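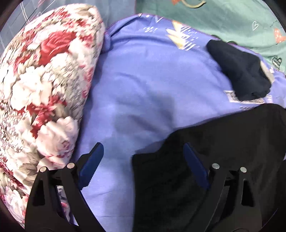 Pince ouverte au-dessus du lit, coussin à fleurs à gauche.

Club > Robotique > Fiches de contrôle > Pince à main, poste « linge »

Fiche remplie le mercredi par le binôme de service, relue par Eetu Pesonen. Les remarques restent sur la fiche jusqu'au contrôle suivant.

1. Vis des doigts – serrage à la main, sans forcer. Conforme.
2. Patins bleus – pas de fibre coincée dans les stries. Conforme après passage de la brosse.
3. Ouverture et fermeture à vide, 12 cycles. Conforme. Léger bruit à la fermeture, à réécouter.
4. Objectif – chiffon sec uniquement. Conforme.
5. Compteur de cycles relevé : 2 571 (contrôle précédent : 1 497). Graissage à prévoir, voir avec l'armoire Nurmi.
6. Espace de travail – pas de câble au sol, passage libre des deux côtés. À reprendre : un sac traînait près de la porte.
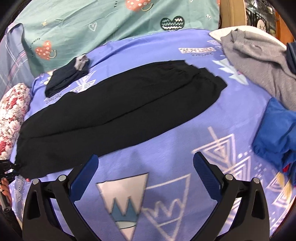
7. Vêtements – poches vidées, ni épingle ni fermeture métallique ouverte. Le pantalon noir se saisit par la ceinture élastique, jamais par le bas des jambes.
8. Distance entre opérateurs – quand 2 pinces travaillent sur le même lit, chacun garde son côté et annonce à voix haute avant de croiser. Partiellement conforme, rappel fait.
9. Bagues et bracelets – à retirer avant la prise en main. Point à rappeler à chaque séance.
10. Enregistrement – nommer l'essai dans Posico avant de commencer le pliage. Deux essais sans nom, corrigés.

Avis : poste utilisable. Points 6 et 8 à revoir en novembre.

Commentaires (3)

Malo
Pour le point 3, même bruit chez nous avec la pince Draltitar. Un patin était monté un peu de travers.

E. Pesonen
Merci, je démonte les deux patins mercredi et je note le résultat au point 2.

Inès T.
Est-ce qu'on peut ajouter une ligne pour les chaussettes foncées sur tissu noir ? On perd du temps à les chercher.

Ce site utilise des cookies pour mesurer sa fréquentation. Accepter | Refuser | Régler mes choix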